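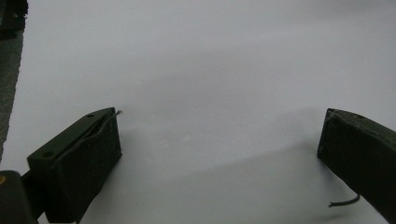
Dining table update, a thread. I have put a large white board on top of it and I am not taking it off until the weekend, so we eat standing up like horses.

The board was a shelf. It came with the flat-pack unit from Tendetti, the one with 10 shelves and holes for nine. I kept the spare in the hall for two winters out of spite. It has now found work.

What it does is stop small round things from disappearing. Our table is light wood with a grain you could lose a pea in. Put a red ball on white and even I can find it, and I once spent a Wednesday looking for glasses I was wearing.

Why small red balls, you ask. Because the table at the Cullow spring fair is mine again this April, and the theme this year is "games of skill." Last year I did guess the beans in the jar. There were 243. A child got it on the second try and I still think about her.

So, the game. You get a clear plastic bin, a cream arch and some red balls. Balls go in the bin. That is the whole game at the moment. I've been working on it for 10 days.

The arch is the part I'm proud of. I bought it secondhand in Aquino with no idea what it was for. The man selling it didn't know either, and we both respected that. Bread lid? Tunnel for a very calm train? It sits over the far end of the bin and makes it look like there are rules. 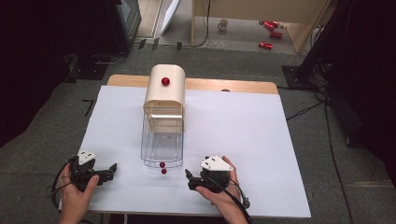
One on the roof, two out front, zero in the bin. House rules pending.

Scoring, draft one: a ball in the bin is a point. A ball on top of the arch is five, on the grounds that the top is curved and the ball is a ball.

Scoring, draft two: my household objects to five. My household would like it to be three. We had this out over dinner, standing up.

Still deciding on a name. "Surnirora" is the front runner, which is what was printed on the bag the balls came in. I can't find out what it means and I'd like to keep it that way. It sounds like a game people have been losing at for centuries.

I also priced a proper tabletop game from a catalog. It had a carrying case. For that money I could buy 2,000 more red balls, and I want it noted that I closed the tab - eventually.

Remaining jobs: something soft along the edge of the board so the balls stop leaving, a sign, and a prize that isn't beans. I still have the beans.

If anyone local has a spare strip of felt, I can offer one shelf in return, slightly used, available after the fair.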